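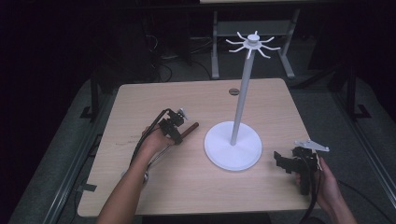

Career totals are wrong again in Kandemer, and this time I have a pretty good idea where it goes bad, so I'm writing it all down in one place. Short version: our all-time scoring list for the Drarnel league has Babar Jadoon in there twice, and neither one of him has the right number of points. As I understand it, everything is supposed to hang off one player record - seasons, games, free throws, fouls - like the curved hooks coming off the hub on that white mug tree. Somehow we've got two hubs, and half the stuff is on the wrong one!

Why it matters right now: he is closing in on 4,000 career points and the gym wants to stop the game and hand him the ball when he gets there. We can't do that if the scoreboard feed thinks he's a rookie.

**What I'm running:** Kandemer on the scorer's laptop, Pravemov pushing the live feed to the scoreboard. Both were updated in December. I didn't see any trouble before that, but I also wasn't checking the career page much, so don't hold me to it.

**What I tried**

1. Logged out, logged back in, cleared the cache. No change.
2. Pulled his page up on my phone. Same wrong total, so it isn't the laptop.
3. Went through the paper scorebooks for this season and added up his points by hand. The game pages match the books. It's only the career page that's off.
4. Exported both player records and put them side by side. One has "Jadoon, Babar" and the other has "Babar Jadoon" with an extra space on the end. The one with the space starts at the road game against Malik, and I remember that one because we typed the roster in by hand when the import hung.
5. Hit Merge Players. It spun for roughly 16 minutes and then told me "merge completed with warnings." It didn't say what the warnings were, and I couldn't find a log anywhere.

After the merge there was one Babar on the roster page (yay) but still two on the all-time list. Worse, the Malik game now shows up twice in his game log, so those free throws are getting counted double. I haven't tried merging again. I don't want a third copy of that game.

**Update, 7:40 pm.** Got a reply asking me to run Rebuild Career Totals from the admin menu. I don't have that option. My menu stops at Season Totals. Is it a permissions thing? I'm set up as a scorer, and I think you need to be league admin.

**Update, 9:15 pm.** Yep, permissions. Got bumped up to admin and ran the rebuild. The second Babar is gone from the all-time list. The Malik game is still doubled, though. I tried deleting the extra copy and it says "locked by feed," so I'm guessing Pravemov has a hold on it.

**Still need from you:**

- unlock the duplicate Malik game so I can delete it
- tell me if it's safe to run the rebuild again after that
- trim extra spaces off names when we type a roster in, please

I've turned the live feed off for now and I'm keeping his points on paper. Please leave the ticket open until the career page matches the books.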